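Robot-Assisted Board Assembly at the Skerkthorpe Workshop
Progress report to the Bikar Fund, second reporting period
Prepared by Waldemar Duda, project lead, 9th May

1. Status

The project is on schedule for Stage 2 and one work package behind for Stage 3. Spending is within the approved budget. No change to the total grant is requested. One change to the order of work is proposed in section 6.

Stage 1 (job study of the manual assembly line) closed in December and was covered in the previous report. Stage 2 (simulated cell, task definition, staff consultation) is the subject of this one. Stage 3 (a physical cell on the workshop floor) has not started.

2. Background to the period

The Skerkthorpe workshop assembles and reworks small control boards for pumping equipment. The work is done at benches by 29 assemblers over two shifts. Each board is placed in a fixture, fitted, fastened, checked and passed on. The job study recorded 264 complete assembly cycles and broke each one into reach, grasp, place, fasten and inspect. The two steps that assemblers rated hardest on the hands were holding the board steady while fastening, and picking up and putting down small hand tools.

The grant covers an arm that takes over part of the handling. The fastening and the inspection stay with the assembler. This division was agreed with the shift representatives before any technical work began and has not been reopened.

3. Work completed

3.1 Simulated cell

The simulated cell is in use. It contains a task arm, a board with its device, and small tools laid out near the board. A second arm stands on its own pedestal and is kept in the model so that reach and spacing can be examined with more than one machine in the room.

The room is deliberately not a copy of the Skerkthorpe floor. Surfaces, lighting and wall colors are changed between runs so that the picking software does not come to depend on one background. Patterned floor coverings are included because they make small parts harder to pick out. Early runs on a plain gray surface gave results that looked good and did not hold up when the surface was changed. Those results have been withdrawn and are not counted in this report.

Rendering is slow at the settings we use. Images are kept grainy, which shortens each run and also gives the software a rougher input than a clean render would. The Rostham office supplies the computing time under the existing agreement.

3.2 Task definition

The following tasks are defined and have written pass criteria:

Locate the board and report its angle.
Move to a safe height over the board.
Pick up a small tool from beside the board and hold it ready for handover.
Return the tool to a fixed position.
Withdraw and wait.

All 5 are run as separate tests. They have not yet been chained into a full cycle. The tool pickup is the weakest of them, mainly when the tool lies at a shallow angle to the gripper fingers and the software misjudges which way it points. Board location is stable across the surfaces tested so far.

A target of 60 seconds has been set for the full handling cycle. This is slower than an experienced assembler. The figure was chosen after discussion with the shifts, who asked that the arm not set the pace of the bench. It will be reviewed when chained runs are available.

3.3 Staff consultation

Sessions were held on both shifts. Recordings of simulated runs were shown and the assemblers were asked to stop playback wherever they would have done the step differently. This produced more usable comments than the questionnaire used in Stage 1, and the questionnaire has been dropped.

Main points raised:

Tool handover should happen at the side of the board and never across it. The approach path has been rewritten accordingly.

The arm should stop fully before a hand enters the area. Slowing down was considered and rejected by both shifts.

Left-handed assemblers asked whether the cell could be mirrored. It can, at the cost of a second set of tool positions. This has been added to the Stage 3 specification.

Several people asked who clears a fault. The current answer is the assembler, for a simple stop and restart, and the maintenance technician for anything else. The evening shift has no technician on site for its last hours. This is an open item (see section 5).

4. Effect on jobs and duties

The Fund asked for a direct statement on this point.

No position is removed under the plan as approved. The number of benches stays the same. One bench will be converted to the assisted cell in Stage 3, and it will be staffed on both shifts.

Duties at that bench will change. Holding and tool handling decrease. Inspection takes a larger share of the cycle, and the assembler gains responsibility for starting, stopping and resetting the arm. The assemblers' view, recorded at both sessions, is that the added responsibility should be reflected in the pay grade. Management at Skerkthorpe has agreed to review the grade before the cell goes live. The review is outside the grant, but the project team regards it as a condition for starting Stage 3 trials with staff and has said so in writing.

There is a concern about rotation. At present assemblers change benches during the shift, which spreads the load on the hands. If only a few people are trained on the assisted cell, rotation for everyone else becomes narrower and the benefit of the cell is partly lost. The training plan has therefore been widened to cover every assembler who wants it. This adds training hours in Stage 3. The cost is met from the contingency line.

Some of the more experienced assemblers expect the arm to be a nuisance for a skilled worker and of more use to new starters. The data we have cannot settle this. The trial design will record results for both groups separately.

5. Open items and risks

Part recognition. Small pale metal parts on a busy background are still missed in some runs, more often where a shadow from the arm falls across them. Work continues on lighting variation and on a second viewpoint. Risk: moderate.

View blocked by the arm. From low viewpoints near the arm, its own links hide much of the work area. A fixed overhead view is the preferred solution for the physical cell. Mounting it requires a ceiling survey, which has been requested. Risk: low, but it affects the start date.

Evening fault cover. See 3.3. Options are a longer technician shift, an on-call arrangement with Brzozowska, or running the cell unassisted in the last hours. The third option costs nothing and is the fallback. Risk: low.

Gripper supply. The first supplier withdrew its quotation. A second quotation has been received from Brzozowska and is within budget, with a longer delivery time. This is the cause of the delay to the first Stage 3 work package.

Noise. Not examined, as the simulation gives no information on it. Assemblers raised it at both sessions. A measurement will be taken at the supplier's site before delivery.

6. Proposed change

We ask the Fund to approve moving the staff training package ahead of the physical installation. Training would begin on the simulated cell, using a screen and the real stop and reset controls on a bench. This uses the waiting time for the gripper and lets the fault procedure be tested before there is a machine to damage. The cost is unchanged. The end date of Stage 3 does not move.

If approval is not given, training will follow installation as originally planned and the assisted bench will be out of use for longer.

7. Next period

Chain the defined tasks into a full handling cycle and measure it against the target.
Extend the surface and lighting variations.
Complete the ceiling survey.
Place the gripper order once the technical check of the quotation is finished.
Agree the fault procedure with both shifts.
Receive the outcome of the grade review, or a date for it.

8. Simulation views
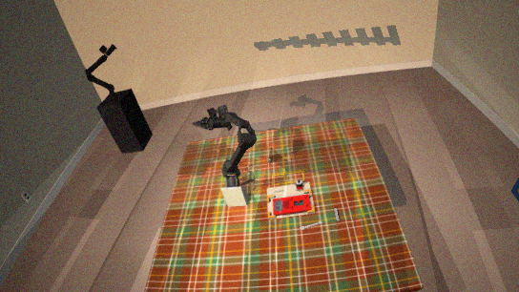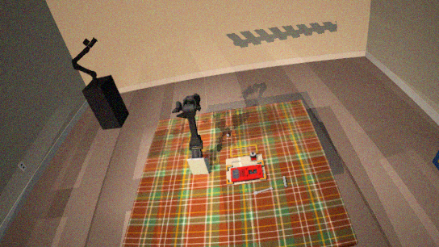
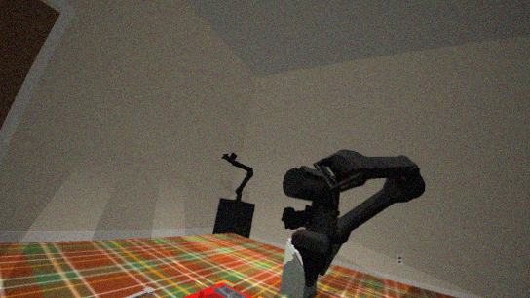 Figures 1 to 3. Simulated cell with patterned floor covering, task arm and second arm on black pedestal. The third view is from close to the task arm.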